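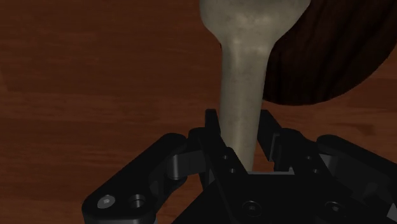 Une machine peut-elle aujourd'hui mettre et débarrasser une table toute seule ?
En partie seulement : les gestes simples, sur des objets connus et bien rangés, passent en simulation, mais une cuisine ordinaire reste hors de portée sans quelqu'un à côté.

COMMUNIQUÉ DE PRESSE
Gosau, le 21 octobre 2025

Clovetti publie le premier bilan de son programme Makori, consacré aux tâches ménagères automatisées. Pas d'annonce de produit. Pas de date de sortie. Un état des lieux, demandé par plusieurs clients de la restauration et par des fabricants d'électroménager.

Au programme : 12 tâches du quotidien. Saisir un couvert, le poser, empiler des assiettes, essuyer un plan de travail, plier un torchon, remplir un bac de lave-vaisselle, etc. Toutes travaillées d'abord en simulation, avec une pince à doigts articulés, avant tout essai sur banc réel.

Les résultats, en bref
- 8 tâches menées à bout en simulation, sans intervention.
- 3 tâches reproduites ensuite sur banc réel, dans l'atelier de Gosau.
- Le torchon : échec, en simulation comme en vrai. Le tissu reste le point dur.

Le cas des ustensiles à long manche a pris plus de temps que prévu. Une cuillère ou une spatule, ça paraît facile. Il faut pourtant approcher les doigts de part et d'autre du manche, serrer assez, ne pas faire pivoter l'objet - et ne pas accrocher la vaisselle voisine. Deux équipes y ont travaillé tout l'été.

« On nous demande chaque semaine si le robot fait la vaisselle. Il sait prendre une cuillère, c'est déjà un morceau du travail », explique Béla Sárközi, responsable du programme Makori chez Clovetti. « Mais une cuillère grasse au fond d'un évier, sous trois bols, non. On y est pas encore et je préfère que ce soit écrit. »

Côté atelier et magasin, tableau un peu meilleur. Prastus, partenaire industriel du programme, teste la même pince pour la mise en bac de petites pièces. Objets rigides, lumière fixe, emplacements repérés : les conditions sont plus favorables qu'à la maison. Le réassort en rayon, lui, est reporté. Trop de formats d'emballage différents, et des clients qui déplacent les articles entre deux passages.

Ce qui manque encore : la vitesse (une personne reste nettement plus rapide sur toutes les tâches testées), la reprise après une erreur, et le cout. Clovetti ne communique pas de prix et n'en communiquera pas cette année.

Prochaine étape en décembre, avec 2 nouvelles tâches au banc : tri de couverts mélangés et vidage d'un égouttoir. Une demi-journée de démonstration sera ouverte à la presse, à Gosau, sur inscription. Places limités, priorité aux titres professionnels.

Le bilan complet est envoyé sur simple demande au service presse de Clovetti. Entretiens possibles avec Béla Sárközi, en français ou en allemand, par téléphone de préférence.

À propos de Clovetti
Clovetti conçoit des pinces et des logiciels de préhension pour l'industrie et la restauration collective. Programme Makori mené avec Prastus.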